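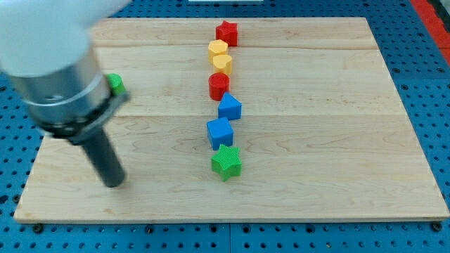 Single file: seven toy blocks on a maple-colored board, red star at the far end.

Waiting Our Turn: A Study of Three Lines in Fostiton

3 April 2026
By the Bellau Street Group, Intro to Social Research
Print | E-mail

Why we picked lines

Our first topic was sleep, and so was everyone else's. Our second topic was loneliness, which the instructor described as "large." By the time we had a third topic we were standing in line at the Bellau Street bakery, a man had just cut in front of us to "ask one quick thing," and the quick thing was a dozen rolls. The proposal was written that evening with some feeling.

The question we ended up with was this: when people wait in line in a small city, what rules do they follow, who enforces them, and what happens to a person who breaks them? We expected the answer to the last part to be more exciting than it was.

Where we looked

We chose three lines. The bakery on Bellau Street has a counter, a door, and not much space between the two, so the line goes outside and turns left along the window. The Limsakul lunch counter, two blocks down, takes orders at one end and hands out food at the other, with a crowd in the middle that may or may not be a line. The records office in Gukell Hall has a ticket machine, chairs, and a screen showing the number being served. We thought of these as the natural line, the confused line, and the official line. The headings in our notes were less polite.

We did 38 observation sessions and recorded 613 people joining a line. The person observing sat or stood nearby with a notebook and tried to look like somebody with a reason to be there. In the bakery this meant buying things. A fair part of our findings was written down with butter on it, and one page of the bakery notes can't be read at all.

We wrote down where each person joined, whether they asked anyone about the line before joining, whether they left early, and anything said out loud about the line. We didn't record names, ages, or what people bought, although we could tell you a lot about what people buy.

What the reading said

The class reading on waiting makes two points we leaned on. People mind a wait more when they can't see what is causing it, and they mind unfairness more than they mind minutes. Both seemed obvious to us, and we said so in our first draft. The comment in the margin asked how we would show it. We spent most of the semester on that comment.

The bakery

The bakery line was the best behaved of the three. There are no ropes or signs. People walk up, look along the window, and go to the back. If the back is hard to find, they ask "Are you the end?" and the person asked always seems slightly hurt by the question before saying yes.

The weak spot is the door. Only a few people fit inside, so there is a gap between the last person indoors and the first person outdoors, and the person at the front of the outdoor part has to decide when to step in. Go too early and you're pressed up against a stranger's backpack. Go too late and someone new walks straight through the gap, thinking the outdoor people are simply enjoying the street.

Almost all the cutting we saw at the bakery happened at this gap, and nearly all of it looked like an honest mistake. The usual response was a cough. After the cough came a remark made to nobody in particular, such as "I think it starts back there." Only very rarely did anyone speak directly to the person who had cut. When they did, the cutter apologized at length and went to the back, and then everyone in line looked unhappy, including the one who had spoken up.

We had expected the staff to act as referees. They did not. The counter staff served whoever was in front of them. One observer's notes say, "They have seen everything and they are selling bread."

The lunch counter

We had real trouble with the Limsakul counter. Our recording sheet had a box for "position joined," and at lunchtime this box was mostly filled with question marks and, once, a drawing of a cloud.

People order at the left, pay, and then stand wherever there is floor. Food comes out at the right when it is ready, so a soup ordered late can beat a noodle dish ordered early. Regulars know this. They order, step back, and look at their phones in perfect peace. First-timers stay near the register, guarding their place in a line that has already ended. Then they see somebody who came in after them walk off with lunch, and they look at their receipt, as if it might contain an explanation.

It was our best evidence for the fairness point in the reading. Waits at the lunch counter were short, up to 3 minutes in the sessions where we managed to time them properly. We still heard more complaints there than at the bakery, where people stood much longer. At the bakery you can see exactly who is ahead of you and resent them as individuals. At the lunch counter the order is decided in the kitchen, and all you can do is listen for your number and suspect the soup people.

We also noticed that customers made a second, smaller line where the food comes out, even though the staff called numbers and asked people to stand back. It formed in nearly every busy session. Our guess is that people who don't know where to stand will pick the nearest person who looks sure of themselves and stand behind them. On two occasions the person at the front of this line was one of us, taking notes. We have marked those sessions in the data.

Gukell Hall

In theory the ticket machine in Gukell Hall solves everything. You take a number, you sit down, and nobody can cut. In practice it moves the problem from the line to the chairs.

With no line to watch, people watched the screen, and with nothing to guard they guarded the seats close to the windows where the clerks sit. Several people with high numbers chose to stand near the clerks for a long time with empty chairs behind them. Asked about it afterward (we were allowed to ask short questions here, with permission from the office), one person told us, "I just want them to know I'm here."

There was hardly any cutting and almost no talking. The bakery line produced conversations about weather, dogs, parking, and whether the rye would last. The records office produced sighing. It was the fairest of our three lines by any measure we could think of, and people seemed to like it least. They were also waiting for transcripts and not for rolls, so we are careful about blaming the machine.

A note on leaving. People who gave up on the bakery line did so early, usually after one look at it from the sidewalk. In Gukell Hall they left late, sometimes when only a few numbers remained, and they left angry. One woman handed her ticket to a newcomer on the way out, and the newcomer looked as if he'd been given a car.

Problems with the study

There are several. We did more bakery sessions than anything else, and we'd like to say this was for reasons of method. We couldn't always hear what people said, and what we heard best was whatever was loudest, so the calm majority is probably missing from our notes. All of our sessions were on class days, when the people in line were mostly students and staff. A line of retirees or of parents with strollers might run on different rules.

We also disagreed about what counts as cutting. If a friend is already in line and you join the friend, is that cutting? The group split on this, the discussion ran over into a second meeting, and it became clear that the split followed which of us normally arrive late. In the end we gave it a category of its own, "joining," and it turned out to be more common than plain cutting at both food sites. The people behind a joiner almost never spoke. They did move up closer, as though the space could be won back that way.

The last problem is that we all now find it hard to stand in a line normally. This wasn't in the ethics form.

What we think we found

The people in our three lines mostly kept order themselves, using coughs, looks, and remarks to the air. Open arguments were so rare that we dropped them as a category. Confusion about where the line was caused more bad feeling than its length did. A system that is fair on paper can still feel worse to wait in if people can't see it working, and the lunch counter, which moved fastest, annoyed people the most per minute.

If we did it again we would spend longer at Gukell Hall and add a place where the line is a line of cars. We'd also test one small change, a strip of tape on the sidewalk outside the bakery showing where the outdoor part begins. We asked the bakery about this. They said we were welcome to try it, and asked if we could please move away from the door.

Our recording sheet, the joining-versus-cutting definitions, and the readable pages of notes are in the course folder under Bellau Street.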